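Workshop notebook – Flonau room, bench 4
2021-06-17
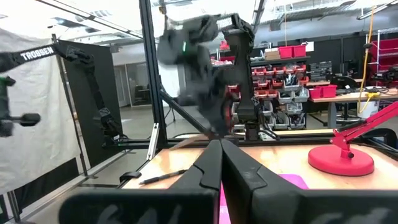 Bench 4, wooden top, with the red desk lamp at the right and a black pen on the left.

Bench surface reviewed before the Pidilska sorting work resumes. The top is to be wiped down and given one thin coat of the Basau oil, then left overnight. Small items are to be returned to the drawer before oiling – pens included.

The lamp remains on the right side. Its base shall not be placed within 29 cm of the front edge. Replacement bulb requested, 2600 K, as the present one is considered too cold for color matching.

Oil remaining in the can: nearly 85 ml. Colleagues are asked to enter any further use in the Sproģis ledger. Felt for the lamp base still outstanding from June order.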